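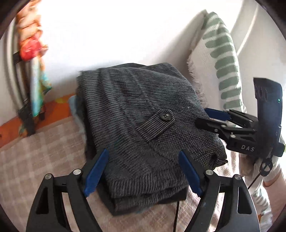

Page last changed: June 13, 2021

Mosine Clothing Swap – Questions We Often Get

How many pieces can I bring?
Up to 7 per person. Please fold them before you come, it saves us much time at the door.

Can I bring clothes with a missing button?
Yes, if you bring also the button. Safta Olteanu sews on small things during the swap – she does not change zippers.

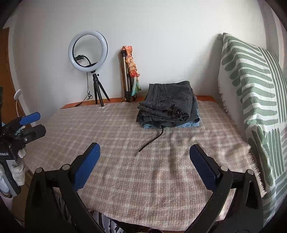 Are blankets and bed sheets accepted?
Blankets yes, sheets no. We had too many of them last July.

Do I have to pay?
The entry is 2 dollars, for children it is free.

What happens with the clothes that stay?
Rigoberto Huerta drives them to the shop in Trorkside the next morning.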